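What the new system changed at our place

Posted 1/28/18 by Gertraud Prantl
4 min read

I've worked at the same bookstore for 17 years, and people ask me now and then what automation has done to the job. They usually mean the website and the card reader. The bigger change was in the back, where we started using ordering and stock software from a company called Momeck. I said I would write something down once we had been through a full holiday season with it, and December is behind us now.

Before Momeck, ordering was done by hand. Five of us each had our own sections and we each kept our own lists. Mine were in a ring binder. On ordering mornings I walked my shelves, wrote down what was low, checked it against the publisher lists and typed it all in. A good week took me half a day. A bad week took the whole day and part of the next one. I knew my sections very well, and I also made mistakes. One year I ordered 60 copies of a gardening calendar when I meant six, and we were giving them away in March.

The software does that part now. It reads what was sold, looks at last year, and has a proposed order ready when we open. I go through it, change what I want and send it off. That takes about 10 minutes. Returns work the same way. It prints a list of what hasn't moved and I go pull the books.

Not everybody liked it. Shearer, who had children's books for longer than I have been there, felt that she had been turned into someone who presses OK. I understood that. For the first few months the proposals were poor in her section, too. The software wanted to drop picture books that sell three copies a year, every year, to grandparents who come in asking for them by name. She overrode it line by line until the owner got somebody at Momeck to show us how to lock titles. You can mark a book as one we always keep, and the program leaves it alone. She has a long locked list now and things are calmer.

My own hours stayed the same. That was my main worry and I asked about it directly before we signed anything. One position in receiving was not filled again after a retirement, so I can't say it cost no jobs at all. The rest of us were moved toward the floor. I spend more time talking to customers than I did, and I go home with less of a headache. My feet hurt more.

The reading corner also got more attention once we had the time. It used to be two mismatched chairs and a spinning rack. People sit there for an hour now with a pile of books, and one of us goes by to ask if they need anything and to put back what they are done with.
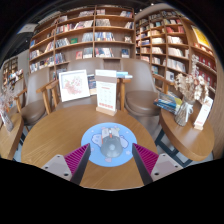

Does the software know what people will want to read? It knows what they bought before, and it makes a fair guess from that, but it can't tell that a local school has picked a new class book until the first parents have come in for it.

Things like that still come from us. The school secretary calls me, or a teacher mentions it at the counter, and I put the order in myself. There is a field for notes where you can write why you changed a number. I fill it in every time. Some of my coworkers leave it blank, and then I have to go ask them what they were thinking.

The other product we looked at was Kalta. It was cheaper and the sales rep was pleasant, but it would not handle special orders without a separate screen and a second login, and we do a lot of special orders. I have no idea if that has changed since.

What I miss is a small thing. When I walked the shelves with the binder I touched nearly every book in my sections, and I noticed the ones that were in the wrong place or had a bent cover. With the order made up for me, I could go two weeks without looking at the bottom row in travel. So I've put a shelf walk back on my own schedule, Tuesday mornings before we open – no binder, just a dust cloth. The owner pays me for it, and I found four lost travel guides the first time.

The next step being talked about is electronic price labels. A supplier called Rasport has sent us a quote and it is sitting in the office. I would be glad to stop scraping off stickers, but I want to know what happens when the batteries go. I'll write again when something is decided.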